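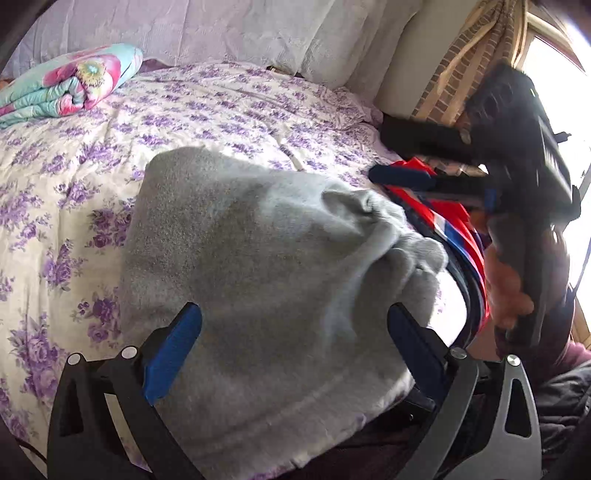
Gray fleece on the flowered comforter.

Home | Notebook | Shows | Gear | Archive | Contact

February 4, 2025. Plestis, back bench.

Load-in for the Miranda show is in nine days and I have spent the morning on ticket scanners, a thing I was told in the interview I would never have to touch. Writing it down while I still remember what I did.

The problem as reported by the door crew: "scanners slow." The problem as reported by Magdalini Kalogeropoulos, who was on the door: the left-hand lane lets people in at a decent clip, and the right-hand lane beeps, thinks about its life, and then beeps again with a different color. By the time the second beep comes the customer has tilted the phone away to check whether the phone is the problem. Then we start over.

Set up both Zendport handhelds side by side on the bench. Magda made me a stack of 100 dummy tickets from the test event, half printed and half on two old phones. Ran the printed ones first. Left unit, all good, no complaints. Right unit, 11 bad reads out of 50, all of them slow, and three of those needed a third go.

Swapped batteries. No change. Swapped the rubber boots, on the theory that the boot was creeping over the window. No change, and now the boots are on the wrong units and the lane stickers lie. Fix the stickers. (Did not fix the stickers.)

Moved the right unit to the left unit's spot on the bench. Got better. Moved it back. Got worse. Looked up, and there is the access point, with the steel shelf we put up in the fall sitting between it and the right end of the bench. So that is at least some of it. The scanner wants to ask the server about each ticket and the server is behind a shelf full of gaff tape.

At the actual door there is no shelf. There is, however, the merch cage, which is mesh, and which we moved toward the right lane after the Trencombe night so the T-shirt line would stop blocking the bathrooms. I would like it noted that I voted for the bathrooms.

Phones next. Both units hate the older phone at low brightness, which is fair. I hate it too. At full brightness no difference between units that I'd put money on.

Then tried offline mode, where the list of valid tickets is loaded beforehand and the unit syncs when it feels like it. Right unit, shelf and all: 46 out of 50 on the first read. The other four were my thumb. The catch with offline is that the two lanes don't know about each other until they sync, so somebody with a screenshot and a friend can walk in twice. Gunther Harms thinks this is the end of civilization. For a seated show I agree with him, because two people in one seat is a fight. For Miranda it's general admission and I think we'd live, but it's his name on the settlement sheet.

Compromise, agreed over the phone with Gunther while he was parking: stay online, move the cage back toward the wall by one bay, hang the spare access point over the box office window. If the right lane still drags by the time the opener goes on, Magda has permission to flip it to offline and apologize later.

Will-call is separate and I am not solving it today. There are around 80 names on the Miranda list already and it's in three spreadsheets, one of which is sorted by first name. Presale pickups, label guests, and "friends of Gunther," which has grown since Friday. Whoever has the master, please put it in the shared folder and call it something other than "list new."

Also found while hunting for the spare access point: the missing hand stamps, a lighting gel order from two seasons ago still in the envelope, and my good pliers.

To do before the weekend:
- run cable to the box office window, ask before drilling this time
- lane stickers
- charge all four Zendport units, including the one with the cracked corner
- walk the right lane with the cage in its new spot and redo the printed stack
- find out who sorts by first name

Magda wants the door crew in half an hour early on the night to practice with the dummy stack. Fine by me. I'll need to ask Gunther for the extra half hour on the payroll, so I'll do that after he's eaten.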